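Print this page | E-mail this page

Wustus Low Storage Box, Clear with Tinted Top

The Wustus is a low rectangular box for desks, counters and worktables. The side walls are transparent acrylic. The top has a smoky, dark tint and carries a faint grid of lines across its surface. The box is supplied by Unuron and is kept in stock at the Gaditz showroom throughout the year.

Customers generally select the Wustus for small articles that should remain within reach and free of dust: clips, sample vials, spare caps, sewing notions. Contents can be checked through the walls while the top stays in place. The tint softens glare from overhead lighting. 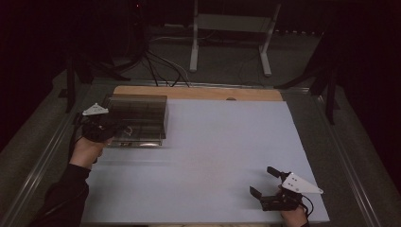 Placement should be on a flat, level surface. A sheet of plain paper under the box protects both the acrylic and the tabletop, and may be replaced when soiled. Boxes should be lifted with both hands and should not be dragged. No more than 3 boxes may be stacked.

Care

Wash by hand in lukewarm water with mild soap and dry with a soft cloth. Do not use window cleaner, alcohol or abrasive pads. The box is not suitable for the dishwasher or for temperatures above 40 degrees Celsius. Light scratches on the walls may be treated with Jeon acrylic polish, sold separately.

Ordering

The Wustus is sold singly and in cartons of 5. Orders received by noon are prepared within 2 working days. Institutional customers may request an account form from Caroline Waweru, Customer Orders, at the Gaditz showroom. The showroom is open on Saturday mornings for collection only. Returns are accepted in the original packing, accompanied by the delivery slip.

Replacement tops are available on request. Please state the carton label code when ordering.

Last updated: August

Shares: 5 | Comments: 2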